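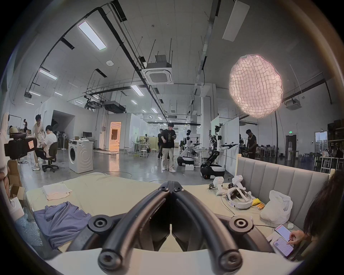
Vol. 34, No. 5 | Page 34

The Calibration Problem Moves Into the Bedroom

Software for household manipulation tends to get judged on its policy network. At Pledholm, most of the engineering hours go into what happens before the network sees anything: clocks, frames of reference, and a file format that two years ago did not exist.

The working area is one large open floor. A bed with a cream sheet stands a short distance from a washing machine, and a folded towel and a crumpled shirt on the bed are as close as the place comes to a benchmark. Two white humanoids on wheeled bases share the floor with everyone else. The hand-held grippers produce the demonstrations. The humanoids are where the results get tested.

The layer between them is called Riller. It was started by Oduor Magesa, who had spent his earlier career on timing systems for packaging lines and brought the habits with him. Riller takes in the camera stream from a hand-held gripper, the pose estimates, and the finger opening, and writes a single time-ordered log. Every record carries two timestamps, one from the device and one from the host. When they drift apart by more than 5 milliseconds, the segment is flagged and kept out of training until someone has looked at it.

"People used to fix drift by shifting the whole episode," Magesa says. "That works if the drift is constant. On a phone or a headset it moves with load, so you have a good start and a bad finish."

The current version fits a piecewise offset instead, using moments when the fingers close as anchors. Finger closure shows up in both the image and the encoder signal, and a folding task supplies plenty of closures. The fit runs in a background process and adds no delay at the operator's end.

Frames of reference are the second source of trouble. A tracked gripper reports its pose in whatever coordinate system the tracker chose at startup. A humanoid reports its wrist pose relative to its base, and the base rolls. Stella Ondieki, who maintains the transform code, settled on expressing every action relative to the gripper's own pose at the start of a short window. The window is 34 steps long. Absolute position drops out, and with it most of the dependence on where the bed stands in the room.

There is a cost. Relative actions accumulate error over long motions, and laying a towel flat across a bed is a long motion. Ondieki's answer is to replan before the window is used up. The controller executes the early part of each window, requests a new one, and blends the overlap. Blending was first done linearly on position and orientation together, which produced a visible wobble at the wrist. Orientation now goes through spherical interpolation and the wobble is gone – on the towel, at least. Shirts remain harder.

Shirts are a perception problem first. A folded towel has edges a detector can find. A shirt lying loose has a collar somewhere and sleeves that may be under it. Chepkoech Mutiso has been testing a keypoint model that reports a spread for each point in place of a single location. If the spread on a sleeve is too wide, the planner does not try to grasp it. It lifts the shirt by whatever is most certain, lets it hang, and looks again. The extra lift adds time to each fold, and Mutiso considers that acceptable for now.

The planner itself, Mwakalinga, is small. It holds a task graph, a list of preconditions, and a retry budget, which is set to 2 for most steps. After the second failure it stops and waits for a person. Brian Kaijage, who wrote it, has resisted requests to raise the number. In his logs, a third attempt seldom succeeds where two have failed, and it often leaves the cloth in a state that is not represented in the training data.

Tooling gets less attention in published work and takes up a large share of the week here. Buvach, the replay viewer, lines up the video, the gripper trace, and the planner state on one timeline. Its most used feature is a filter that hides every segment in which nothing went wrong. Erick Lukumay added it after a long review of clean episodes – "I was reading green rows all day" – and it is now the default view.

The group plans to freeze the Riller log format in October. Magesa wants one more field in it before then, a per-record estimate of pose confidence. Ondieki would leave it out until the trackers report one that can be compared across devices. The draft specification lists the field as optional.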